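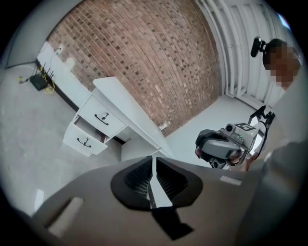

Piroska Bodnár
Before anyone blames Plondier, has the donor's bank been asked? I doubt the software is at fault every time a gift goes missing.

Duplicate donor records after import
Posted by Subira Ndung'u

We moved 1,521 donors into Plondier in January and 69 of them now show up twice, each with half their giving history. Support says the merge tool "preserves all gifts." Does it? Their help page also said the import would catch matching emails.

Chi-keung Chow
It keeps the gifts. It does not keep the pledge schedule on the record you merge away. I lost 8 of those before I noticed. Export the pledges first, merge one pair, then compare year-end totals. If the totals don't match, stop there.

Chia-hao Liu
just use Ticona, never had this

Piroska Bodnár
Ticona has no pledges at all, so I'm not sure what that proves. Chow's way is slow but I'd trust it over the bulk button. Also check which address the receipt goes to after the merge. Mine went to the old one.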